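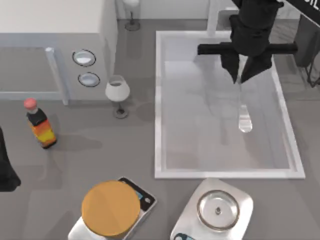

Unit 2. Budgeting for a Manipulation Cell

The arm is the easiest line in an equipment budget to fill in. A vendor gives you a price and you type it in. Most of the trouble in student budgets comes from the lines under it, and this unit deals with those. Take the worktable in the simulated kitchen. Besides the gripper over its clear tray there are two digital kitchen scales, a steel bowl, a bottle and a wine glass, and on a real bench every one of those would be a purchase. Some would be bought more than once. Glass breaks, and clear objects are hard enough for a depth camera that you may end up paying for a second sensor as well.

Split the budget into four groups before you ask for any quotes.

Group A: arm, gripper, controller, mounting hardware.
Group B: sensors and computing.
Group C: table, fixtures, task objects, spares.
Group D: shipping, installation, training, service.

Groups A and B usually need a formal quote. Group C can be bought from a catalog, but it still has to be listed item by item. Group D is the one most often left blank. If you don't know a figure in Group D, write "to be quoted" and keep the row. A deleted row does not come back.

Fixtures against loose items

A fixture is anything the robot works at that stays put. Sinks, counters and cabinets are fixtures. A dish rack is a loose item, but if the task depends on where it sits, budget for a way to hold it down.
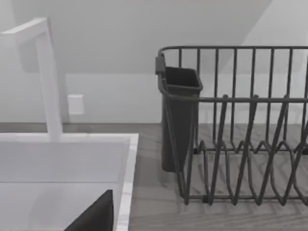 One comment handed in after the January session was that a sink should be left out of a first budget altogether, as plumbing belongs to the building and the facilities office will never let a lab pay for it directly. The commenter's department had lost a term over this. It is a fair point about who pays. The sink still has to appear in the plan, with a zero in the cost column and the name of the office that covers it. If you will never run water, a dry basin is enough, and it can go in Group C.

Simulation first

Building the task in simulation before ordering lets you check reach and clearance while changes cost only time. Put in the large items early. Appliances take more room than people allow for, and a door that has to be opened by a gripper needs free space in front of it. 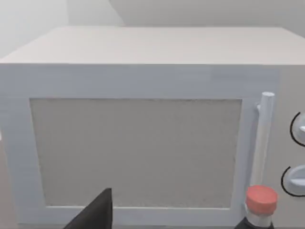

Measure handles and knobs from the model you intend to buy and put those sizes into the simulation. A knob with a narrow grip ridge may call for different fingertips, and fingertips are a Group A item with their own lead time. Simulation will not tell you much about wear, cable life or service calls – leave those to Group D.

Worked exercise

The Tritard workbook has request forms for two suppliers, Tunero and Irkatine. Tunero quotes fingertips at 398 per set with delivery in 30 days. Irkatine quotes by the pair and leaves delivery open. Fill in both forms for the Bùi teaching lab, which needs 2 sets on the bench and 2 in the drawer. Then write a short note saying which quote you would accept and what you would ask the other supplier before turning it down.

Hand in the spreadsheet and the note together. Keep the formulas live – pasted totals will be sent back.

Notes revised 12 Sep 2019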